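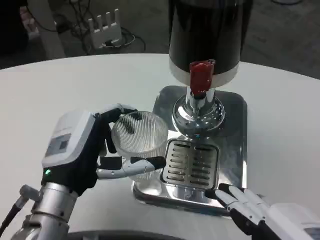 Our building in Hunudlow wants every dog on the premises to have a DNA profile, and I've now read the letter four times without finding a good reason for it. The management company, Torvik, says it will "promote responsible ownership." Owners pay $66 a dog. If you don't sign up by the end of the month you lose the use of the back lawn.

The idea is that a lab called Vovetti keeps the profiles, somebody mails in whatever gets left on the grass, and the guilty party is fined. Fine, I hate stepping in it too. But the letter says the program has been "proven" at Lukside, the big complex across the river, and I asked for the numbers. What I got was a brochure. It says 2838 samples were processed. Processed how? Matched to a dog? Matched to a dog that lives there? No answer so far.
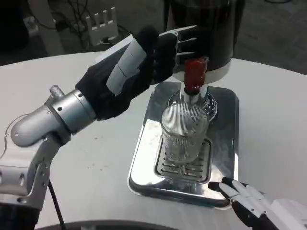 I also asked what happens to the profiles when a dog moves out or dies, and whether the lab can sell them. The woman on the phone said she'd never been asked that before, and I believe her.

There are 16 dogs here that I know of. Most of their people carry bags. The mess got bad in May, right when the bag dispenser by the gate went empty and stayed that way — I wrote in twice. A box of bags costs less than one cheek swab. Maybe I'm wrong and the lawn will be spotless by fall, but I'd like to see them try filling the dispenser first.

My dog gets swabbed next week anyway. She needs the lawn, and I haven't found a way around the deadline.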